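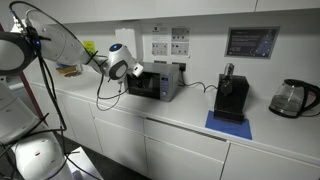

Annelies Vanhove wrote to ask whether the open day recordings were ever going to be released, or whether she should stop telling her students they existed. They may be told. You are reading the README.

Clorkby Open Day Kitchen Set, version 2

What this is

Recordings from the open day at the Clorkby site, 2023-01-19, when we let visitors into the kitchenette to watch a robot arm deal with a microwave. The program promised "automation in everyday life." Everyday life at Clorkby is mostly reheated soup, so the program was accurate.

There are 35 runs. In each one the arm starts from a parked pose beside the counter, moves to the microwave, and tries to open or close the door. Hamish Baird narrated for the visitors. His narration is included as a separate audio track, and we recommend leaving it separate.

Contents

runs/ – joint positions, gripper state and video, one folder per run
audio/ – Hamish, plus audience
notes/ – operator notes typed up by Honeylyn Saludo, spelling preserved
visitors.txt – questions from the floor, names removed
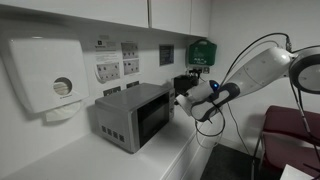 Arm at the control panel end of the microwave, door closed.

How the runs were scored

A run counts as a success if the door ended up where the operator said it would before the run started. By that rule 19 of the 35 succeeded. Applause was not used as a label. It was loudest for run 4, in which the arm stopped short of the door and stayed there while Hamish explained force limits, at length and quite well.

Two runs were stopped by hand. Both are kept, and both are marked "stopped" in the notes.

Known problems

Audio and video drift apart in the longer runs. Use the timestamps in runs/ and ignore the ones in audio/.

The cables move whenever the arm does. If you are training anything that looks at pixels, expect it to take an interest in them.

Only one microwave appears. A model that does well on this set has learned that microwave. Euan Forsyth tried such a model on the one at Plaluvmont in March and asked us to mention it.

The operator notes use "nudge," "tap" and "bump" for what may be the same motion. Honeylyn says they are different. We have not been able to get the difference in writing.

Nothing was heated. Several visitors asked, and one had brought lunch.

Changes since version 1

Run numbers now match folder names. The microphone test has been taken out of audio/, along with the remarks that followed it.

Use

Free for teaching and research. Please cite the set by its full name and version. Corrections go to Encarnación Escobar, who looks after the files now and would like the run number in the subject line.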